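Lining up head and gripper streams before you train

If you have recorded two-handed demonstrations with a head camera and a camera on each hand-held gripper, you have three clocks that don't agree. Everything downstream inherits that disagreement. I lost most of an October to it on the Dolcombe sorting task, and the fix turned out to be so small and so satisfying that I've been showing it to everyone who walks past my desk!

You'll need your raw recordings, a Python environment, and the jaw opening logged for each gripper. We keep ours in a repository called Kistbridge, and I'll use its names below, but nothing depends on it. If your streams are stored some other way, swap in your own loader.

Step 1. Look at the timestamps before you touch them

Load one episode and print the difference between neighboring timestamps for every stream. You want a boring, flat list. If you see a value twice as large as the ones beside it, a frame was dropped there. Mark it and leave it alone for now. Please don't interpolate yet – I did this first for weeks, and it hid the very thing I was looking for.

Step 2. Find an event that every stream can see

The jaw closing on fabric is perfect. It's sharp in the encoder log, it's plain in the gripper camera, and if the hands stay in view it's there in the head camera too. In Kistbridge the call is find_closures(), which walks the opening signal and returns every point where it stops falling. Soft things stop the jaws gradually, so use the moment the speed drops below your threshold and not the moment it hits zero.

For the cameras, take the patch between the jaws and compute the mean absolute difference from one frame to the next. You'll get a hump for each approach and a quiet stretch once the fabric is held. Line up the end of the hump with the closure from the encoder.

Step 3. Solve for offset first, drift second

Fit one constant offset per stream using every closure in the episode. Then plot what's left over against time. A flat cloud means you're done. A slope means the clocks run at different rates and you need a second term. On our set of 2,791 closures, the head stream came out 41 milliseconds behind the left gripper, with hardly any slope at all. I was so pleased with that plot that I printed it.

Fit each gripper separately, by the way. It is tempting to assume the left and right share a clock (same model, same cable, same hub) and ours did not.

Step 4. Resample once

Pick one stream as the master and bring the others to it. Nearest frame for images, linear interpolation for jaw opening, spherical interpolation for the rotation part of the pose. Do it in a single pass from the raw files. Each extra pass smears the closures a little, and those are the moments your policy most needs to get right.

Step 5. Check by eye

Numbers will get you most of the way, then you have to look. Pull 2 stills from the head stream and 2 from the gripper cameras, with both open and closed jaws among them, and ask whether the logged opening agrees with what you see. I also check that the fabric between the jaws at a closure is still there 500 milliseconds later in the same stream, which catches closures that were only a brush against the cloth.

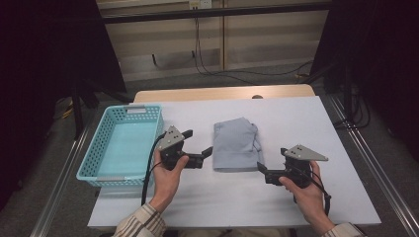
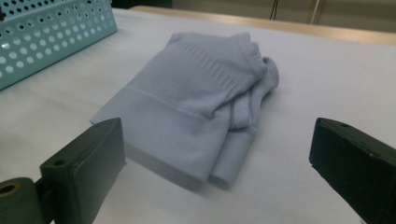
Next come two with fabric held in the jaws. 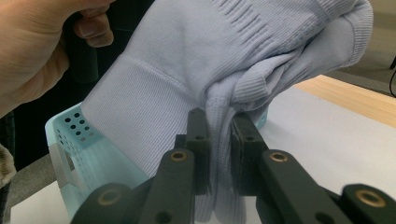
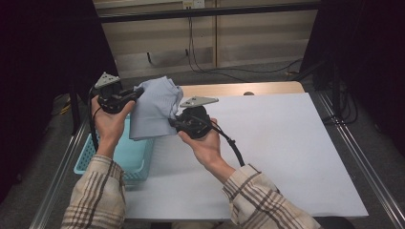

Saturnino Montoya wrote in to say that the constant offset held up for him until he swapped a USB hub halfway through a recording day, and after that he had two offsets in one dataset and a policy that closed early on half the episodes. His suggestion is to fit per episode, store the result next to the raw files, and have the loader refuse to run if two neighboring episodes differ by more than a frame. He'd also like find_closures() to return a confidence value, so that weak closures on thin fabric count for less in the fit.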